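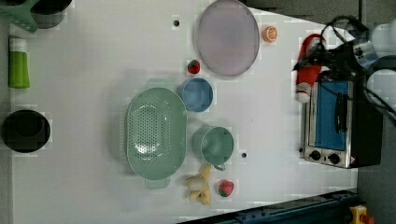 I bought the Corkholm folding drying rack in April, when we moved to a smaller apartment in Curdale and lost our dishwasher. After five months I think I can write a fair review. The rack is steel wire with a plastic tray under it, and it folds flat enough to stand behind the faucet. My first worry was the big pieces. An oval colander like the mint-green one on the white table, with its wide flat rim, is difficult for most racks, because it wants to lie down and take all the space. In the Corkholm it stands on its long side between the last two wires and stays there.

Plates are the strong point. The slots are deep, and they lean a little backward, so a plate does not jump out when you push the next one in. Bowls are less good. They slide toward the middle and touch each other, and then the inside stays wet until the evening. 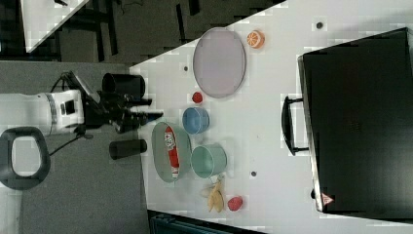 The drip tray has a small spout that should go over the sink. My counter is not perfectly level, so I had to put a folded cloth under the back feet. The spout is also short, and on a wide sink edge the water runs back under the rack. Trays are another question. A large oval one, such as the pale lavender tray near the orange slice, I would put in last and in front of everything, and I would not put glasses behind it.

My neighbor Juwita Menon has the older Odukoya rack, and we exchanged for two weeks. Hers is heavier and does not fold, but the cutlery cup is much better. The Corkholm cup has holes so wide that a thin knife goes through and scratches the tray.

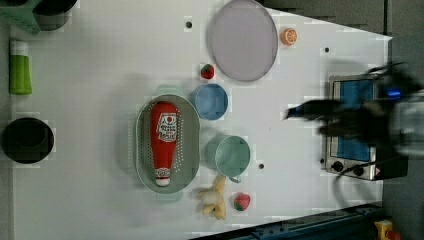

She also noticed that my rack moves when you load only one side, and she is right. I now begin with the heavy things in the center. There is no rust so far, only one brown point at a welding near the hinge. I clean the tray with vinegar every weekend.

I would buy it again for a small kitchen, but I would buy a separate cup for the knives. Four stars of five.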